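I keep a short list of chores I would pay a machine to do. Vacuuming came off it years ago. Everything else is still there, and I have been reading about home robots long enough to be a little tired of hearing that next January is the month.

The money has changed more than the work has. Eltska now lists a single arm for $1394, and Drolarton wants $2000 for one with a better wrist. I would have guessed ten times that when I started this blog. Ketden has a video of its arm folding 40 towels in a row, and I watched all of it. The towels were the same size and the same color, and they started in a neat pile.

My kitchen has no neat piles. Putting fruit in a bowl is a good test because a five-year-old can do it while talking about something else. A blueberry needs almost no squeeze and an orange needs a wide grip. Plums roll. The bowl has a rim you have to clear every time. 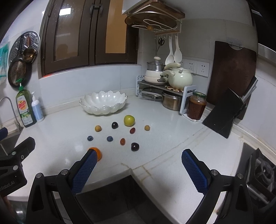
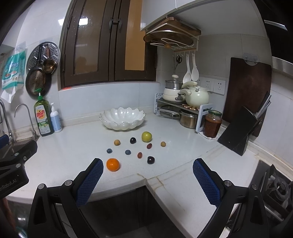
I would call that job close. Speed is the trouble. If a machine takes 5 minutes over something I can do while the kettle heats, I will do it myself and leave the machine off. Dishes are further away, mostly on account of glass and grease. Laundry is further still once you count socks.

On a shop floor the sums are different, as a slow arm can run all night and nobody is waiting for breakfast. I expect the cheap arms will end up there first. For now I'm keeping my $1394.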